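I bought the Policarpio plush making kit in August, when it was too hot to do anything outdoors and I had run out of patience with my knitting. It's the large gray one, sold as the "long pile" version, and it comes in a flat cardboard box that looks far too small for what eventually comes out of it. I've had it long enough now to have made the thing, washed it once, repaired it once and grown fonder of it than a grown woman probably should, so I feel ready to write a proper review.

First, what you get. There's a folded piece of faux fur, a bag of stuffing, a paper pattern, two needles, a card of gray thread and an instruction booklet. The box says 500 grams of stuffing and I weighed mine on the kitchen scale out of pure nosiness (it came to 398, bag included). I wrote to Lurnby, the shop I ordered from, and they sent me a second bag without any fuss, which was kind of them, but I do wonder how many people have ended up with a saggy animal and blamed themselves for it.

The booklet is a mixed bag. The drawings are lovely, big and clear, with little arrows showing which way the fur should lie, and whoever drew them has clearly sewn a toy or two. The words that go with the drawings are another matter. Step four tells you to close the back seam and step six tells you to turn the whole thing right side out through the back seam, and I sat there at the table with my tea going cold, reading those two lines over and over. Leave a gap as long as your hand and you'll be fine. I also recommend reading the whole booklet before you cut anything — I know, I know, everybody says that and I never do it either.

Cutting the fur is where most of the mess happens. You want to slide the tips of small, sharp scissors under the pile and snip only the backing, so the long fibers stay whole at the edges. I did the first piece with my big dressmaking shears, straight through everything, and ended up with a blunt fringe like a bad haircut and gray fluff on the rug, in the butter and somehow inside my glasses case. The second piece I did properly and the difference was like night and day. Do it outside if the weather is kind, or run the vacuum with one hand as you go.

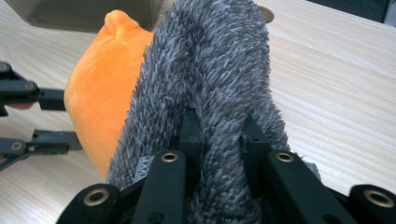

Fur quality is what I'd really like to praise, as it's the reason I chose this kit over the Prornix one, which costs less and feels like a bath mat. Policarpio's is dense and long and it has that mixed color you see on older dogs and certain kinds of owl, and it's a pleasure to run your hands through in the evening. Pinch up a fold and you get charcoal, slate and a pale silver-white all in the same tuft, and it looks almost frosted. The price you pay for all that length is at the places where it parts, and low down on the gray one there's a small patch where the pale mesh backing shows through. It doesn't bother me much, and a quick fluff with the fingers helps, but if you're making one as a gift and you're a perfectionist, I'd keep your seams small and spend an extra ten minutes teasing the fibers out of the stitching with a blunt needle. The booklet doesn't mention doing this at all, and it makes a world of difference to the finished toy.

Stuffing it takes longer than you'd think. With the extra bag I had plenty, and I put in small handfuls, pulled apart first so they didn't clump, working from the far end back toward the gap. Go firmer than feels right. Long fur hides a lumpy body very well but it does nothing for a limp one, and mine settled quite a bit in the first few weeks. That was my one repair, in fact: I opened the seam again, pushed in another couple of good fistfuls and closed it with a ladder stitch, and it has kept its shape since then.

The thread on the card I would throw straight in the drawer. It snapped on me three times, always at the end of a long seam, and I switched to some upholstery thread left over from recovering a footstool. The needles are good, though, long and strong with a generous eye, and I've kept using them for other things.

Now, washing. The label says hand wash, cool, and I followed it to the letter with a drop of wool soap in the bathroom sink. It came out looking like something that had been rescued from a canal, and I had a bad moment there. Don't panic. Squeeze it in a towel, leave it somewhere airy, turn it every so often and comb it with a wide comb once it's dry. It took nearly two days, in summer, by an open window, so I wouldn't start this on the night before a small person needs it at bedtime.

I should say a word about the pattern itself, since the box calls it an "all-purpose woodland friend" and leaves the rest up to you. My family have guessed badger, hedgehog and, once, a slipper. I rather like that it could be anything, and children don't seem to mind in the least, but if you want a definite animal with a definite face you'd be happier with one of the shorter-pile kits, where you can see the features. Eyes aren't included in mine. Lurnby sells them separately, and I think a kit at this price ought to have a pair tucked in the box.

Would I buy it again? I already have, a brown one this time, for my sister's birthday, and I've checked the weight of the stuffing before wrapping it (500 on the dot, so perhaps I was just unlucky). Four stars from me, with the missing one for the thread and step four. If you do order, get the small scissors at the same time.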